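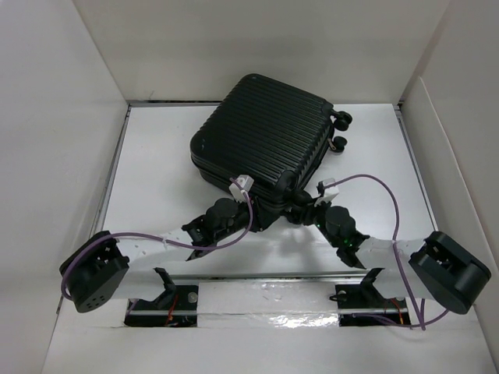
Home | Projects | Reports | Staff | Search

Do ribs make a hard suitcase tougher? A second look at a common claim

Yuxi Du and Qiuyue Zheng
Product Design, Prirneck College
2023-01-18

1. Why we looked at this

Most hard-shell suitcases in the shops have ribs or grooves running over the lid. Sales pages tell buyers that the ribs add strength, hide scratches and help the case keep its shape when other bags are piled on it. We wanted to know how much of this a buyer should believe. Our tutor suggested we start from the claim that ribs "protect what matters", printed on the hang tag of a case from a small firm called Lamard, and work backwards to whatever evidence there was. There was very little.

2. What the ribs can do

The basic idea is sound. A flat sheet bends easily across its width, and a fold or ridge pressed into it makes it stiffer along the line of the ridge. Corrugated roofing works in the same way. What the tags leave out is direction. A ridge does much less against bending across it, and a lid in a luggage hold is pressed from wherever the next bag happens to land. Diagonal ribs are sometimes sold as the answer to this. We think they may share the load out a little better between length and width, but we found no test that showed it, and we suspect the slant is there for looks.

The corners are a different matter. On a black case with close diagonal ribs, the ribbing covers the lid while the corners are smooth and rounded. A dropped case tends to land on a corner, so the ribs have little to do with the kind of knock that owners complain about most.

3. Our press test

We bought 3 lids from a repair shop, two ribbed and one plain, and laid each across a wooden box with the edges supported. We loaded the middle with sandbags up to 400 newtons and read the sag off a steel rule. The plain lid sagged most. Before anyone quotes this, the plain lid was also the thinnest, and we had no way of getting a plain and a ribbed lid of the same thickness and plastic. The result fits the claim and does not prove it.

We stopped the second ribbed lid at 200 newtons when the box shifted, so its reading has been left out.

4. What owners said

We put a short form on the Brakent travel board and had 198 replies. Few people mentioned the lid at all. Wheels came up again and again: wheels that jammed, wheels that squeaked, housings that cracked away from the shell. People who post on a travel board are probably those with something to moan about, and we treat the replies with caution. Still, wheel units stick out past the shell, and no pattern on the lid will shield them.

On scratches, owners of ribbed cases did say the marks were harder to see. They also said that the tops of the ribs wore first and that dirt sat in the grooves.

5. What we would do next

A fair test needs matched lids, which means asking a maker. We wrote to Ren, who mould shells to order, and hope to have two sample sheets in February. We would also like to drop loaded cases on their corners and wheels. Until then we would advise a buyer to spin the wheels, press the lid with a thumb and ignore the hang tag.

Shares 3 | Comments 0

Related reports
Zip or latch: which closes better after a year?
Telescopic handles and why they rattle
Packing cubes compared with plain bags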